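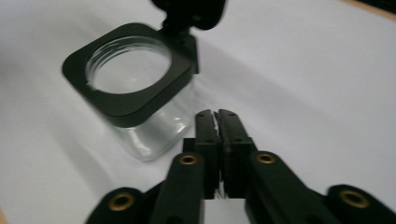
We run the Hestach open bench at our Wunthorpe workshop every July, and it's still my favorite way to show people a hand-held gripper, because you get to pick the thing up and try it yourself! Everyone wants to start with something easy like a sponge. I start them on glass. The square jar with the black flip-up lid is the one I keep going back to – clear walls, a threaded mouth, and a lid on a hinge that you can push at from the wrong side if you're careless (plenty of people are, me included).

Hestach hand-held gripper
Two-finger, black, matte finish
Brass threaded inserts in the linkage arms
Weight: 900 g
Spare finger pairs in the box: 6

Rattana Wiriya runs the demo table and she'll let you have as many goes as you like. First you bring the fingers in closed, nice and low, then open them up and come at the lid from the hinge side. Then swap hands and do it all over again, which is where the laughing usually starts. Phyllis Bunting came over from Venter last time and spent her whole visit on lids. She wants the slimmer fingertips now, and yes, we do sell those separately – ask for the Fleleck pair.

Sessions are 32 minutes with up to 10 people at the bench. We open at 10 in the morning, the coffee is free, and parking is behind the building (use the second gate, the first one sticks). If you'd like a gripper on loan afterward, talk to Mohit Chauhan at the front desk and he'll put your name on the list.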